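Gedar Workshop Notes
Gallery 7: Stacking tins on a board

Home | Notes | Galleries | Contact

Posted by Roy Oakley, Jul 10, 2025

This page belongs with the stacking notes begun in January. The subject is round metal tins and how they behave when piled one on another on a plain board. The earlier pages covered shelves and trays. Both have edges that stop a base from sliding, and so hide most of the faults in a stack. A flat board has no edge and shows them at once.

Tins

The tins are a mixed lot, kept in the Bunting store. Some have gold lids, some silver, and a few have white ones. Finish has no bearing on how a tin stacks, but it makes it easier to tell one tin from its neighbour when looking down from above, where most of the side wall is out of sight. A mixed set is useful for that reason alone. With identical lids, two tins standing side by side are hard to tell apart in a gallery of this kind.

What matters is the rim. On a seamed tin the rim stands slightly proud of the lid, and the base of the next tin either drops inside it or rides on top. If it drops inside, the joint resists a small push from the side. If it rides on top, only friction holds it. Press-on lids vary more. A lid pressed down unevenly leaves one side high, and every tin above it inherits the tilt.

Check each rim with a finger before use. A dent in the side wall can be ignored unless it reaches the seam. A dent in the seam puts the tin at the top of the stack or out of the set.

Labels are left on. A loose paper edge should be glued flat or torn off cleanly, as a flap caught under the next base lifts it enough to matter.

Board

A light wooden board on a black surface. The contrast is convenient: the long edges of the board can be read against the background from any height, and a tin overhanging the wood is obvious. Any flat offcut will do, provided it doesn't rock. Lay it down, press each corner in turn, and turn it over if one lifts. If it rocks both ways up, plane it or find another.

Set the board across the surface at a slant. Square placement tempts people to line the tins up by eye with the far edge of the table instead of with the tin below. On the slant there is no such line to follow, and the only reference left is the rim underneath. Bastian Kröger prefers the board square and has said so in his own notes under Vundine. His stacks are good. The slanted layout has been kept here for consistency with the earlier pages.

Build the stack towards one end. This leaves the rest of the board clear for a second stack, or for setting down a tin that has to be picked up again with a better hold.

Groups

Tins not yet in use stand in small groups in the near corners of the surface, clear of the board. Three to a group is a workable size: each tin can be reached without moving the others, and the group takes up little room. Where tins touch, lift straight up before moving sideways. Dragging one out knocks the next.

A few more can stand singly towards the far side. Leave enough space between them for a hold on opposite sides of the can.

Mix the lids within a group. Sorting by colour looks tidy, but it hides differences in diameter, and a slightly narrow tin will then turn up halfway through the stack.

Placing

Bring the tin in above the stack and come down vertically. Pause just before contact and correct the position there. Corrections made after contact are carried through to the tins below.

Let go on both sides at the same moment. An uneven release pushes the top tin over by a small amount, always in the same direction if the hold is always the same, and the stack acquires a lean that looks like a fault in the board.

Check for lean from two directions at right angles. From directly overhead, a straight stack of equal tins shows as one circle, and any crescent of the tin underneath gives both the direction and the size of the error. Unequal tins need a little more care, as a wide tin below a narrow one shows a full ring even when the placing is correct. In that case look at whether the ring is even.

Do not put a wide tin on a narrow one unless that is the point of the exercise.

Labels used in these galleries

Near: the lower part of the picture.
Far: the upper part.
Board: the wooden piece only, never the surface under it.
Group: tins standing together that are not on the board.
Single: a tin on its own.

The same terms are used in the Grosard set, except that "group" there includes tins already stacked.

Gallery

Layout with the board slanted and the stack at its far end. Groups in both near corners, with white, gold and silver lids on the left and silver and gold on the right. The red label is on the far left side.
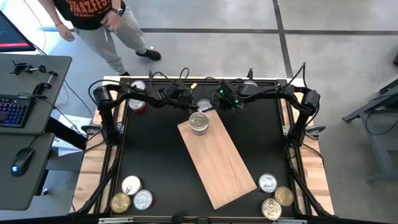
Taking a stack down follows the same rules in reverse. Lift the top tin straight up until it is clear of the rim, then move away. Return it to the corner it came from, and check the seam again before the tins go back to the store.

Previous: Gallery 6, Trays with a raised edge
Next: Gallery 8, Unequal diameters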